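Open day at a robotics lab – worth taking a group?

Posted in Days Out and Visits

tamsin_r

I help run a lunchtime computing club for adults at our library and we have been offered places at the Imrie open day in November. The invitation says there will be a demonstration of a two-armed robot "in simulation and on the floor", and then a talk. It doesn't say much else.

Has anyone been to one of these? I would like to know whether visitors get to see a robot doing something or whether it is mostly slides. Some of our members are not very technical and a couple can't stand for long. Also, is the simulation part just a video, or is it live? The coach would cost us £455, so I want to be fairly sure before I say yes.

Ngaio McAlister

I went to the spring one, on 2025-05-24, with a group from Bimness. It was worth the trip, but you need to know how the day is laid out.

You sign in at the front desk and get a coloured sticker. The sticker decides which half you do first. Ask for the simulation half first if you can. It is in a room with proper chairs and a big screen, and it makes the second half much easier to follow. The floor demonstration is standing only, behind a rope, for about forty minutes. They did find stools for two of our people, but we had to ask.

The simulation was live when we were there. A member of staff sat at the side and drove the arms with a pair of hand controllers, and what we saw on the screen was from the robot's own point of view, looking down past its chest at its arms. The tasks were small ones at a table, moving an object from one place to another. She told us they had run that particular task 872 times in the program before trying it on the real machine, and that 739 of those had gone right. One of our members asked what happened to the rest and got a good, long answer about grip and about the arm coming in at the wrong angle.

After that they changed the room on the screen and ran it again. The walls, the table and the things lying about can all be swapped, and the point is that the robot shouldn't depend on one particular kitchen or office. This took a while to load each time.

The talk at the end was the weakest part – too many slides, and the microphone kept dropping out. You could skip it and get your coach off before the traffic.

Practical things: the café takes cards only. There is a lift, but it is at the back, past the Cutov building. Bags go in lockers and you need a pound coin.

grosisitz_dave

never been to imrie but we did a similar one at Grosisitz. mostly slides. ring them and ask

pellow

Agree with Ngaio about doing the simulation first. We had it the other way round and half our group didn't know what they were looking at on the floor. I would add that the people at the back can't see the small parts on the table very well, so get there early and sit near the front. They are happy to take questions while the arms are moving – the driver just stops and talks. They also let two visitors have a go with the controllers at the end of our session. It was harder than it looked, and both of them kept reaching too far.

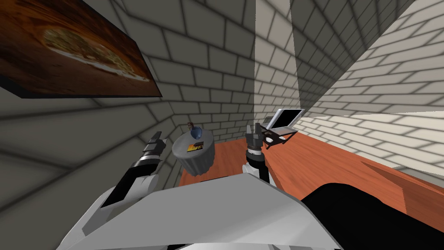
If you do want a turn, put your name down at the desk when you sign in, as the list was full by the time our second group came through. Children under twelve can watch but can't use the controllers.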